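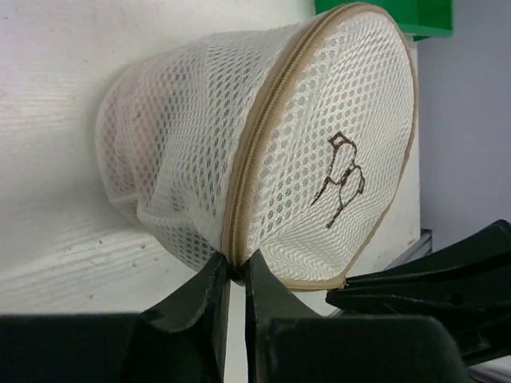 The wash bag drawer, and other small mercies

I promised in the last newsletter that I would write something about laundry, and three of you have since written in to ask where it had got to, so I have moved it ahead of the piece on window boxes, which can wait for July. Kanini Okoth, who looks after the letters page, says that laundry always brings in more post than anything else we do. I used to think she was teasing me. Then I saw the pile.

I came to mesh wash bags rather late in life. My mother never owned one. She washed her smalls by hand in the basin on a Wednesday evening with the wireless on, and hung them over the bath on a wooden airer that nipped your fingers, and as far as she was concerned anything that went into the machine had to take its chances with the towels. I carried on in much the same way for years, minus the wireless, and lost a good many bra hooks, one perfectly nice pair of tights and a cardigan button that I still think about.

The bag I like best now is the drum-shaped sort, white netting with a flat round end and a zip running round the rim. Mine has a little brown bird on it, drawn in a few thin lines, and a beige zip with tan binding to match, and I am fonder of it than a grown woman probably ought to be of something that lives under the sink. You can get the flat, envelope kind as well, and they do very well for shirts and pillowcases, but the drum gives things a bit of room to move about in the water. Anything with a shape to it comes out looking more like itself.

Now, how to use one. It sounds too simple to need saying, but the letters suggest otherwise!

Do up every hook and fastening before anything goes in the bag. An open hook will find the netting straight away, and once it has pulled one hole into a bigger one you will be forever catching things on it. Turn knitwear inside out. Keep colours together inside the bag just as you would outside it, as a bag does nothing at all to stop a red sock from being a red sock.

Don't stuff it. Half full is plenty, and two bags half full will wash far better than one that has to be sat on to get the zip closed. I was a dreadful one for this at first. I'd pull out a sort of damp bolster at the end of the cycle with a patch of dry powder in the middle, and have to do the whole lot again.

Pull the zip all the way to the very end, and if there is a scrap of elastic or a little fabric pocket there, tuck the puller into it. Without that, the puller can work its way back along the teeth during the spin. Petrică Chiriac, who mends machines over in Grube and has had his arm inside more drums than he cares to remember, told me he once fished a baby sock, a collar stiffener and a whole stocking out of the same pump, all in one morning. He puts small socks in a bag as a matter of course and thinks the rest of us should too. (He also thinks we all use twice as much powder as we need, but that is a letter for another month.)

When you sort the wash, it helps to have the bags handy and already unzipped. I keep mine in the shallow drawer nearest the machine, with the pegs. For a long while they lived folded up on a shelf in the airing cupboard upstairs, and of course I never once went up to fetch one with an armful of washing already halfway into the drum. Moving them down did more good than any amount of resolve.

Afterwards, take things out of the bag promptly and hang the bag up as well, open, over a tap or on the end of the line. Netting dries in no time on a breezy day. Don't put it on the radiator, and check the label before you let it anywhere near a tumble dryer. I melted the binding on one and it went as stiff as a pie crust. If a bag gets a small hole, a few stitches of ordinary white thread will see it right, and they needn't be pretty.

One reader in Unden asked whether they are any use for travelling, and yes, very much so. I took one to Skumunport last summer with my underthings in it, straight from the drawer into the case, and it served as a laundry bag on the way home. Another asks about soft toys. I have done a rabbit and an elderly bear that way, on a cool wash with a slow spin, and both kept their ears. Give them a good long time to dry through, and turn them over now and then.

If you have a way of telling the family's bags apart, do send it in. Kanini ties a bit of coloured ribbon to the loop on hers, but it frays, and she would be glad of something better. Letters to the Keveck office as usual, please, and window boxes next time, I promise.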